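4.3 Failure analysis: the late-close fault

Most of the losses in the simulated trials came from one fault, and it took us far too long to find it. We report it in some detail as we suspect other groups running a similar stack have the same thing sitting in their logs and are calling it noise.

Setup as in Section 3. Two-finger gripper, ordnance models from the Padside object set, random resting surface and lighting for each episode. Policy trained in the Zilis simulator, 1,168 episodes kept after filtering. Evaluation was 100 episodes per object class. Round shells and boxes behaved more or less as expected. Stick-type items did not.

The first symptom was a close command issued with the handle well off the centreline of the gripper. One finger arrives early and pushes the item sideways, the other is still travelling. In the mild case the handle slides across and gets gripped anyway, a bit crooked. In the bad case it rotates about the first contact point and the head swings. For a mug or a screwdriver this is a nuisance. For the items we care about, a swinging head is the exact behaviour the whole project exists to avoid, so we count any head swing past the limit in Section 3.4 as a failure even if the grasp is recovered later. Some reviewers of an earlier draft felt this was harsh. We have kept it.

Our first guess was friction. Wrong. We swept the handle friction over the full range in the simulator and the fault rate hardly moved. Second guess was the camera calibration, also wrong, although we did find a sign error in the logging script while looking (fixed, does not affect results reported here).

The real cause was in the pose estimate. The estimator was trained with a centroid target, and on a stick-type item the centroid of the visible surface sits up towards the head, which is much wider than the shaft. When the head is partly out of view the estimate shifts again, and also sideways if one side is better lit. The gripper controller then treats the estimate as the handle axis. Nobody had written down which of the two it was supposed to be. The estimator code said "object centre" and the controller code said "grasp centre" and both were called centre in the message definition.

The safety monitor should of caught this. It did not, for a seperate reason. The monitor checks left and right clearance before allowing a close, but it took both values from the same pose estimate, so a wrong estimate gave two clearances that agreed nicely with each other. It passed every one of the episodes we later marked as bad. A check that shares its input with the thing being checked is not worth much and we should have seen that at design review.

Once we knew what to look for the offset was easy to spot in the wrist view. Fig. 6 has the handle between open fingers, closer to the left finger than the right. Note also how little of the head is in view at this range, only the lower part and the rim, which is the condition that upsets the centroid.
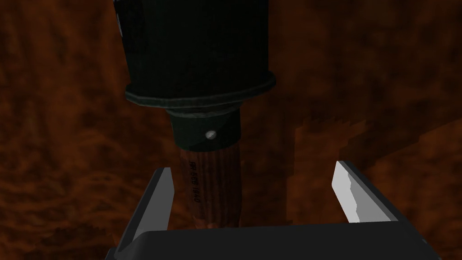
4.4 Changes made

Three changes. The estimator now predicts the shaft axis directly and the head is masked out of the loss. The message fields have been renamed, so the old controller will not compile against them (on purpose). And the monitor gets clearance from finger-edge depth only, with no access to the pose estimate. If clearances differ by more than the set tolerance the arm backs off along its approach and tries again, and after a second refusal it stops and hands over to the operator.

We reran 50 of the failed episodes with the same seeds. Head swing past the limit fell sharply but was not removed. What is left is mostly low-contrast handles against brown or rust-coloured ground, where the axis prediction wanders. Not solved. More texture variety in training may help, work on this is planned for December.

4.5 Limits of these results

Everything in this section is simulation. Contact in the simulator is simplified, the fingers are rigid, and a simulated item has no consequences when it is dropped. We make no claim that the revised monitor is safe for live items and it should not be used that way. Inert trials on the Juntunen arm at the Zukbridge range will be reported separately, using the same failure definition.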